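Farm stall and grocer tips, odds and ends

Been asked for these since September so here they are, no particular order.

Root veg: don't wash it before it goes in the cool room. Brush the dirt off, that's plenty. Washed carrots go slimy by the weekend market.

Herbs in a jar with an inch of water, loose bag over the top. Basil stays on the bench, never the fridge.

Spuds and onions in seperate bins. Hessian over the spuds or they green up and you're marking them down.
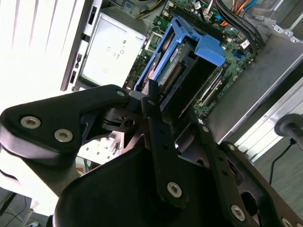
Hard drive in its blue caddy, computer case open.

Price cards: pencil, then a clear sleeve. Texta runs when the misters come on. Salamatu Fashola does hers on old seed packets, looks great.

Eggs pointy end down. Put the grower's name on the carton, people do ask. Ours come from Fandside, 22 dozen a week in a good week.

Bruised apples go in a bucket by the till, half price, gone by lunch. Whats left is chutney.

Leafy greens out last, in first. Damp tea towel over the crate if theres any wind at all.

More when the pumpkins are in.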